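A weekend with my own cider press, finally

I have wanted to make cider from my own trees for as long as I've had trees, and this spring I opened the first bottles. They're good! I'm still a little giddy, so forgive me if this runs long.

We have six apple trees behind the house, planted by whoever lived here before us. Two of them turned out to be proper bittersharp cider apples, which I only learned when Liudmyla Kushnir came over, bit into one, made a terrible face and then grinned at me. She runs the little cidery at Woswood and has tasted more bad apples than anyone I know. "Don't you dare bake with these," she said, and that was the start of it.

I picked in October, let the fruit sit in crates in the garage until it smelled like honey, and rented a grinder for the day. The pressing itself is so much fun. Sticky, cold, wasps everywhere, juice running down your sleeves, and that color (it goes from pale green to deep amber while you stand there watching). I ended up with more juice than I had jugs for and had to borrow a carboy from next door.

Then came the yeast question. I split the batch, one half with a plain champagne yeast and the other left wild, just to see. The champagne half took off overnight and was bone dry by Thanksgiving. The wild half sulked for over 2 weeks and I nearly gave up on it, but Liudmyla told me to leave it alone and go do something else.

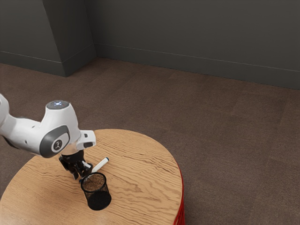

A marker on a round wooden table.

Label your bottles, by the way. I didn't at first, and I spent an evening holding glass up to a lamp trying to guess which half was which. Now everything gets a W or a C on the cap and a line in my notebook.

So, tasting notes, April 2024. The champagne batch is crisp and lemony, lovely with salty cheese, maybe a touch thin at the end. The wild one is the one I keep pouring for people. It has this leathery, orange-peel thing going on, a bit of barnyard when you first open it, and then it softens and you want a second glass. I served it blind next to a bottle of Pulano, which I love, and my sister picked mine!

Next fall I want to blend the two before bottling, and I'd like to try aging a few gallons on oak chips. The trees are in bloom right now and the bees are all over them. Fingers crossed for no late frost. If you've kept a wild ferment going through a cold winter, leave me a comment, I'd love to hear what temperature you held it at.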